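# Übung 6: Demonstrationstermin mobile Manipulation

Begleitblatt zur Exkursion, Stand 3. Juli 2024

## Rahmen

Der Termin findet in den Räumen der Firma Karras in Gudach statt. Gezeigt wird die Plattform Fodo bei einer Aufräumaufgabe im Wohnumfeld: Hausschuhe vom Regal nehmen, paarweise zuordnen, zurückstellen. Die Steuerungssoftware Ladamness läuft auf einem externen Rechner. Die Vorführung dauert 20 Minuten, danach ist Zeit für Fragen an das Bedienpersonal. Pro Gruppe sind maximal 12 Teilnehmende zugelassen.

Vorausgesetzt werden Kapitel 3 (Koordinatensysteme) und Kapitel 4 (Greifplanung) des Skripts. Wer die Februar-Fassung benutzt, beachte die korrigierte Vorzeichenkonvention bei der Hand-Auge-Kalibrierung.

## Aufgabe und Arbeitsraum

Die Aufgabe zerfällt in Anfahrt, Objekterkennung, Griff und Ablage. Für die Anfahrt wird eine Zielpose vor dem Regal vorgegeben, die Feinausrichtung erfolgt kamerabasiert. Kritisch sind zwei Punkte:

- Weiße Objekte vor heller Umgebung liefern wenig Kontrast. Die Segmentierung stützt sich deshalb stärker auf die Tiefendaten.
- Offene Regale mit schmalen Pfosten verdecken je nach Blickwinkel Teile der Objekte. Der Planer muss gegebenenfalls eine zweite Ansicht anfordern.

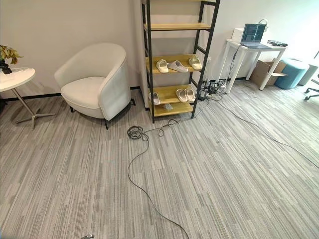
*Abb. 1: Arbeitsraum aus Sicht der Kopfkamera. Regal mit Hausschuhen, rechts der Tisch mit Laptop; Kabel auf dem Teppichboden.*

Für die Bahnplanung der Basis sind die Kabel gesondert zu betrachten. Flache Hindernisse dieser Art liegen oft unterhalb der Abtastebene eines Laserscanners und fehlen dann in der Belegungskarte. Ladamness erlaubt es, Sperrzonen von Hand einzutragen – die Karte ist nach jedem Umbau zu prüfen. Der gestreifte Bodenbelag ist als Quelle falscher Kantenmerkmale zu berücksichtigen, sofern die Odometrie visuell gestützt wird.

Der Griff selbst erfolgt am Schaft oder an der Ferse. Bei weichem Material ist die Greifkraft zu begrenzen; ein reines Positionskriterium genügt zur Griffbestätigung nicht. Der von Karras bereitgestellte Datensatz enthält 362 Greifversuche mit Kraftverlauf und wird nach dem Termin im Kursverzeichnis abgelegt.

## Verhalten vor Ort

Während der Fahrt der Plattform bleibt der Bereich zwischen Basis und Regal frei. Der Not-Halt wird ausschließlich vom Bedienpersonal quittiert.

## Auswertung

1. Skizzieren Sie die Transformationskette von der Kopfkamera zum Greifer und benennen Sie alle Bezugssysteme.
2. Schlagen Sie ein Kriterium vor, mit dem einzelne Schuhe zu Paaren zugeordnet werden, auch wenn sie auf verschiedenen Böden liegen.
3. Tragen Sie für Abb. 1 geeignete Sperrzonen ein und begründen Sie den gewählten Sicherheitsabstand.

Abgabe als PDF, maximal sechs Seiten einschließlich Skizzen.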